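Home Tips Cleaning Kitchen Laundry Workshop Contact

Search this site Go

Limescale, kettles, taps and the rest of it

Posted by Nomvula, Thursday, in a rush before work

OK so the hard water post. People keep asking. Our water in Uvescombe is terrible, leaves a crust on anything that holds still. Been fighting it for years, these are the things I still do.

Kettle first. White vinegar and water, half and half, enough to cover the crusty part. Bring to a boil, switch off, leave it. An hour if you can. Pour out, rinse twice, boil plain water once and dump that too or your tea tastes like pickles. Bad kettle, do it again the next day. Don't scrape with a knife. I did, once, new kettle.

Citric acid works as well and doesn't stink. Two tablespoons to a full kettle. I buy the Niralus tub, 1000 grams, lasts me ages. Keep the lid on tight, it goes to a brick in damp weather.

Stone counters: keep all of this OFF them. Vinegar, lemon, citric acid, descaler spray, the lot. Granite will usually put up with a splash but the sealer won't thank you, and marble gets dull spots you can't wipe away. Wipe right away, warm water, drop of dish soap, dry cloth after. The drying is the part everyone skips and its where the white rings come from.

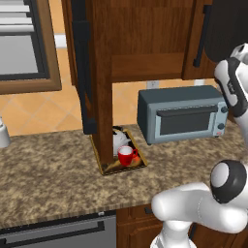 Faucets next. Soak a rag or a few paper towels, wrap round the spout, rubber band. Bag over the top if it keeps sliding off. Leave 30 minutes, no more on anything plated or brushed, then an old toothbrush round the base. Rinse really well. If the flow is weak unscrew the little screen at the tip and drop it in a cup of vinegar. Put the plug in the sink before you unscrew it. Washer is tiny.

Shower head, same idea, sandwich bag and a hair tie. Rub the rubber nozzles with your thumb afterward and the bits pop out. Black or gold finish, check what the maker says first, some of them hate acid of any kind.

Dishwasher. Top up the salt if yours has a salt tank. Mine sat empty for nearly 5 months and I was blaming the tablets. Cloudy glasses, try one in vinegar for ten minutes. Comes clear = scale. Stays cloudy = etched, thats permanent, sorry.

Tile and grout behind the counter. No vinegar on grout, it eats it slowly. Baking soda and water, thick like toothpaste, soft brush, wipe down with a damp cloth. Grease film on the tile itself, dish soap and hot water does it, top to bottom, then dry so you don't get streaks. Oratile Nkosi wrote in to say she uses a window squeegee on hers, a small one. Tried it. Good.

Wood cabinets near the stove get sticky along the bottom edge, where the steam goes. Warm soapy water, cloth wrung out hard, go with the grain. Dry straight after. Don't soak the seams. Open doors and do the inside lip too, that's where it builds up. 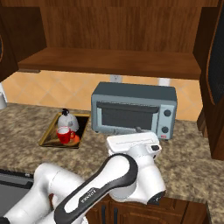

Things I stopped doing

Bleach on limescale. Does nothing, just makes it whiter. And NEVER bleach with vinegar or citric acid, the fumes are dangerous. Not the same day in the same sink.

Cola in the toilet. Works a bit, costs more than citric acid, sticky floor.

Magnets on the pipe. Had a Venter one for 48 weeks. Couldnt see any difference.

Scouring pads on chrome. Scratches, and then the scale has something to hold on to.

Next one is washing machine drawers, if I get to it in September. Send me your smells.

Nomvula Potgieter

We use cookies to remember your preferences and see which pages get read. Accept Manage settings

Get the tips by email. Enter your address Sign up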